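**Graro G17 refurbished desktop tower**

Sold by Ismont as a stripped and retested unit, in single pieces or by the pallet. The G17 is a standard-width office tower from the Flekov contract series, supplied without monitor, keyboard or operating system. Condition grades are listed further down.

## General

| Item | Value |
|---|---|
| Form | Tower, single side panel |
| Panel fixing | Two thumbscrews, rear edge |
| Memory | DDR3, unbuffered, 4 GB or 8 GB fitted |
| Drive bays | One 5.25 in external, two 3.5 in internal |
| Power supply | Internal, 300 W |
| Storage | 500 GB hard drive, or none (order code ends in N) |
| Warranty | 3 months, parts only |
| Minimum pallet quantity | 40 |

The 300 W supply is the original part and is tested under load before dispatch. Units with a replacement supply carry an R after the serial number. The replacement has longer leads, and the surplus length is tied back inside the case.

## Memory

Modules must be unbuffered. Registered modules will seat in the slot but the board will not start. If two modules of different size are fitted, the larger goes in the slot nearest the processor. Mixed speeds run at the lower of the two.

To remove a module, disconnect the mains lead, hold the power button for five seconds, and take off the side panel. Lay the case flat with the board facing up. Press the retention clips outward – the module lifts slightly when they release – and draw it straight out by its edges. On refitting, line up the notch first, then press on both ends until the clips close. A module that sits higher at one end is not seated.

Do not pull on the cable bundle to make room. Move it aside by hand and let it return.

## Drives

The 3.5 in bays take a drive on side rails. Four rails are supplied with each N unit, in a bag taped inside the external bay cover. Units with a hard drive come with two rails fitted and no spares. Slide the drive in with its connectors toward the board, then attach data before power.

The external bay is supplied with a blanking cover. An optical drive is available as an option and needs two M3 screws on each side, not included.

## Condition grades

**A** – Light marks on the case, all covers present.
**B** – Scratches or label residue on the panel. All covers present.
**C** – Dents permitted where they do not affect the panel or the ports. One bay cover may be missing.

Grading applies to the outside only. The electrical test is the same for all three grades and includes a full memory pass. Dust is blown out of the case and the fan is replaced if it fails the speed check.

## Service access
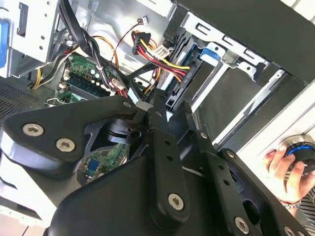
*Text: Kojo Darko, Ismont workshop. Revised 09/06/2021.*

With the side panel off, a seated memory module can be identified by its green board and gold contacts. Small white connectors and clips lie close to the slot, so check what a fingertip or tool is resting on before applying pressure. Black cables make up the thick bundle over the motherboard and are held with small white ties. If a tie has to be cut for access, replace it before the panel goes back on.

Thin leads, such as a red and black pair ending in a small white connector, should be unplugged by the connector body. Note the position of each before removal. Wire color alone is not a reliable guide to function on refurbished units, and the header layout sheet should be used when reconnecting.

## Ordering

- G17-4: 4 GB, 500 GB drive
- G17-8: 8 GB, 500 GB drive
- G17-4N: 4 GB, no drive
- G17-8N: 8 GB, no drive
- G17-RK: rail kit, four rails
- G17-BC: blanking cover, external bay

Current stock is 124 units across all grades. Grade A is normally reserved for single-piece orders. Pallets ship from the Huerta warehouse and may contain mixed B and C unless one grade is specified.

Returns need a number from Emiliano Alvarado at the parts desk before the unit is sent back. Quote the serial number from the rear label, including the R where present. Units returned with cut leads or without their side panel are credited at scrap value.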